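Last touched in June, after the second round of checking. If you pulled a copy before then, please pull again, as the roll call file has changed shape and your old scripts will trip over it.

# Torska: roll call votes on local health ordinances

Hello, and thank you for stopping by. Torska is a small, hand-checked collection of recorded votes on public health questions from two town councils, Vutdale and Mutby. It covers things like restaurant inspection rules, well water testing, school nurse funding, tobacco licenses, and the long and rather tangled argument over who pays for the clinic van. There are 558 recorded votes in all, and each one is tied back to the page of the minutes it came from.

We started it out of plain frustration. Both towns publish their minutes, and both deserve credit for that, but they publish them as scanned pages, and finding out how your own council member voted on a given evening could take the better part of an afternoon. Omolara Ogbonna had been keeping her own notes in a spreadsheet for a while, mostly for the Vutdale side, and when Adelino Matos saw it he asked if he could add Mutby. The rest grew from there, a few pages at a time.

## What you get

- `votes.csv` -- one row per recorded vote, with the motion, the outcome, and the page reference
- `members.csv` -- one row per member per vote, so this is the long one
- `topics.csv` -- our topic labels, with a sentence on what each one is meant to cover
- `minutes/` -- plain text of the minutes, typed or corrected by hand
- `notes/` -- longer remarks on votes that needed some explaining

Everything is UTF-8 with commas between fields. If you open the files in a spreadsheet program, please import the `vote_id` column as text, or the leading zeros will disappear and nothing will join up.

## The columns in votes.csv

| Column | What it holds |
|---|---|
| `vote_id` | Town letter and a number, such as V0041 or M0117 |
| `town` | Vutdale or Mutby |
| `motion` | The wording put to the council, as written in the minutes |
| `stage` | first reading, amendment, final, or procedural |
| `result` | passed, failed, tabled, or withdrawn |
| `topic` | One label from `topics.csv` |
| `page` | Page of the scanned minutes |
| `checked_by` | Initials of the second reader |

A word about `stage`, as it catches people out. Mutby takes a vote at first reading and another at final passage, and a member who says yes at the first is quite often just agreeing to keep talking. Please don't add the two together and call it support for an ordinance. Vutdale skips the first reading for anything it calls a "minor health rule," a phrase it has never defined as far as we can find, and we have left it alone.

## How the records were made

One person reads the scanned page and types up the motion and the names. A second person, working from the scan and without looking at the first person's row, fills in the result and every member's vote. Then Oda, our little comparison script, lines the two up and prints whatever doesn't match. The mismatches get talked over, usually with the page open in front of both readers, and the decision goes into `notes/` if there was any real doubt.

Of the 558 votes, 200 come from Mutby and the rest from Vutdale, so do bear that in mind before comparing the towns. Vutdale simply votes more often. It likes to take amendments one by one, while Mutby tends to bundle them up and settle the lot in a single go. 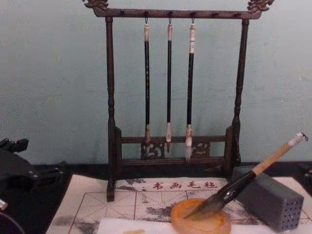 *Writing brushes on a dark wooden rack.*

The older Vutdale minutes were the hardest part, and I'd like to thank Hanne Kjærgaard here for her patience with them. The clerk of the day recorded absences in the margin, sometimes next to the wrong motion, and members who shared a family name were told apart by a single initial that didn't always survive the scanner. Where we could settle it from the attendance list, we did. Where we couldn't, the member's vote is marked `unclear`, and there are 27 of those. We would much prefer a gap to a guess, especially when the guess would put a vote in a real neighbor's mouth.

## Things to watch for

**Voice votes.** If the minutes only say "carried by voice," there is a row in `votes.csv` and nothing at all in `members.csv`. An empty result there doesn't mean that everyone agreed.

**Abstaining and being away.** These are `abstain` and `absent`, and they are different. Mutby also has `recused`, which turns up mostly in the restaurant inspection votes.

**Topics.** The labels are ours and they are a matter of judgment. The clinic van votes sit under `access`, though you could make a good case for `budget`, and Femi Etim has made it several times -- with charts.

**Wording.** We kept the spelling of the minutes in the `motion` column, slips and all. Search for "innoculation" as well as the proper spelling, or you will miss a few.

## What it is good for, and what it isn't

People have used Torska to follow one ordinance from start to finish, to prepare questions for candidate evenings, and to teach a class on reading public records. It works nicely for all of those. It is too small for sweeping claims about how towns behave in general, and it says nothing about why a member voted the way they did. Please don't rank members with a single score made from these files. We tried it once among ourselves, and the order flipped completely depending on whether the procedural votes were counted.

## Running the checks

```
python oda.py --first first_reader.csv --second second_reader.csv
```

It prints mismatches by `vote_id` and stops there. It doesn't change any files, so you can run it as often as you like.

## Corrections

If you find a mistake, please open an issue with the `vote_id` and the page number. Council members and their families are very welcome to write in too, and several have. Shahzad Bukhari looks after corrections and answers most of them in the evening, after eight or so, so give him a little time. Fixes are listed in `CHANGES.md` with the old value next to the new one.

The minutes are public records in both towns. Our tables and notes may be reused freely, and if you credit Torska and mention which month's copy you used, we'd be grateful.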